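Keeping Cool in Shared Housing: A Student Survey of Summer Comfort
Final report, submitted Friday, December 31, 2021
Supervisor: Karine Doucette

1. Background

Many students at the Penrose campus remain in rented rooms through the summer. Few of these rooms have air conditioning, and tenants depend on window habits, curtains and small appliances. The project group set out to learn which measures tenants use and how they rate them.

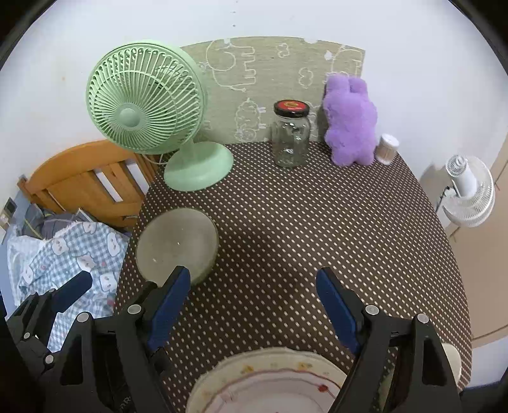

The survey was limited to two districts, Natero and Funotberg, where most student rentals are found. Houses in Natero are older and have thicker walls. Those in Funotberg are newer, with larger windows facing the street.

2. Method

Paper forms were handed out in September to 200 tenants. The group received 55 completed forms, of which 33 came from Natero. Responses were entered twice by different members and compared.

3. Findings

Tenants in Funotberg reported poorer sleep and more often kept their curtains closed during the day. Opening windows at night was the most common measure in both districts - street noise was the main complaint against it.
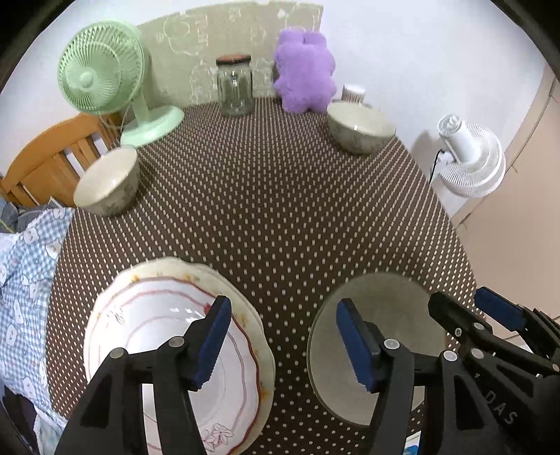 Figure 2. Electric desk fan on a table with a patterned cloth.

4. Limits of the study

No temperatures were measured. The low return rate means that the results should not be applied to other districts.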